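We use cookies to keep this site working and to see which pages you read. Accept all | Manage choices

Tavion Ridgeway was in the middle of rebooting a laptop when I arrived at the Cilladham robotics club, and he carried on talking to it for a while before he talked to me. He has run the club since it was a soldering evening with 2 soldering irons, and he is plainly very fond of it.

"We had 19 members in April and now we've got 23," he said, hunting for a mug that was clean enough to offer me. "Half of them had never written a line of code. They come in saying they want to build something that makes the tea, and I say, well, good, so do I, let's start with picking things up."

This year they have entered the Hergate Challenge, where every team gets the same simulated kitchen and 36 tasks to try in it.

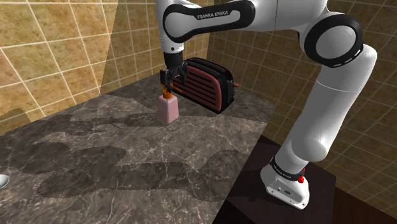 Ridgeway's own favourite part of the contest is the grasping, and he can go on about it very happily (he did, for most of my tea). The team calls its program Lovus, after a long argument I was told not to ask about. "People think the arm is the clever bit," he said. "But look at that pink bottle. You've got the orange top with its little nozzle poking out to one side, and the toaster right behind it, so where do you put your fingers? Come down over the top and one of them ends up in front of the toaster. We've had whole evenings on that, and I mean whole evenings, with crisps."

I asked whether the younger ones minded that none of it was solid. He thought about this for some time.

"One or two did, at first. Then they found out you can knock a toaster on the floor and just press reset, and they cheered up no end!"

The club will send its program off to the judges from the Van Dusen room, where the internet is better, and then it's back to the bottle.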